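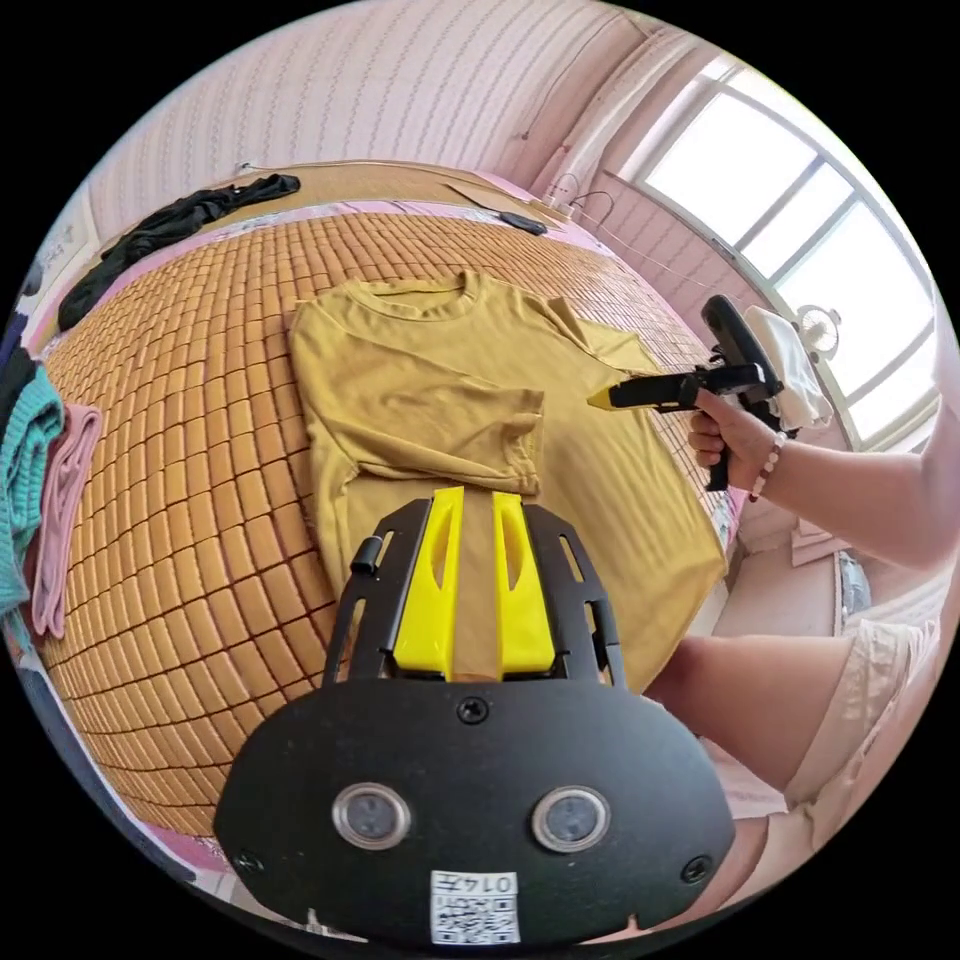 4. Installing the Kitex drying cabinet in a laundry room

Read this section completely before you open the box. The cabinet can be placed by one person, but for lifting it out of the packaging you need two.

4.1 Choosing the place

The cabinet must stand on a flat, hard floor. Carpet is not suitable, as it closes the air inlet under the door. Keep 10 cm of free space behind the back panel and 6 cm on each side. Above the cabinet nothing may be stored, also not for a short time.

The wall outlet must have a ground contact and must stay reachable after installation. Do not use an extension cord or a power strip.

Note: If your cabinet was delivered by Leemans, the transport feet are already removed and you can skip step 3 below.

4.2 Unpacking and leveling

1. Cut the two plastic bands and lift the carton straight up.

2. Take out the hanging rail, the three wire shelves and the bag with small parts. The bag is taped to the inside of the door.

3. Unscrew the red transport feet and keep them. You need them again when you move to another house.

4. Screw in the four adjustable feet by hand until they stop, then turn each one back two full turns.

5. Put the cabinet in its place and lay a spirit level on the top, first from left to right and after that from front to back. Correct with the feet.

6. Open the door halfway and let it go. It should stay where it is. When it swings by itself, repeat step 5.

Caution: Never tilt the cabinet forward with the shelves inside. They are not locked and will slide out.

4.3 Hanging rail and shelves

The rail fits in the upper pair of holders only. Push the left end in first, as deep as possible, then bring the right end in front of its holder and let the spring do the rest. You hear a click.

Shelves can be placed at any height. For shirts and knitwear that must dry flat, use every second holder so that air can pass between the layers. Long items such as coats need the complete inner height, so take all shelves out.
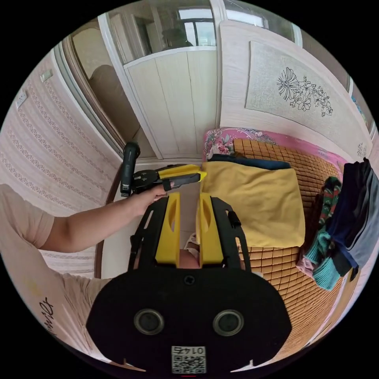
The maximum load of the rail is 10 kg of wet laundry. Each shelf carries 6 kg. Spin the laundry in the washing machine before you hang it, at the highest speed the care label allows. Dripping laundry fills the water tray too fast and the cabinet will stop with message E3.

4.4 Connecting the drain hose (optional)

Without hose, the water is collected in the tray at the bottom and you empty it by hand. With hose, the water goes to a sink or a floor drain.

1. Pull the gray plug from the outlet at the back.

2. Push the hose over the outlet and close the clamp with pliers.

3. Lead the hose downward over its whole length. The end may not lie higher than the outlet.

The hose in the box is 121 cm long. A longer one is sold by Fudevix under the name Suvutell. Do not connect two hoses to each other.

4.5 First use

Run the program Warm for 65 minutes with an empty cabinet and the door closed. A light smell of new material is normal during this first run. Open a window if it disturbs you. After the program is finished, wipe the inside with a damp cloth, without soap.

Caution: The back wall inside becomes hot. Keep children away while the door is open after a program.

4.6 Changes in this section

October 22, 2026: text for step 6 in 4.2 corrected, thanks to a remark from Thijs Schouten. The drawing of the door hinge was removed and will come back in the January edition. Questions about this section can be sent to Bram Dijkstra, technical documentation. Please mention the serial number, which you find on the inside of the door, on the lower left.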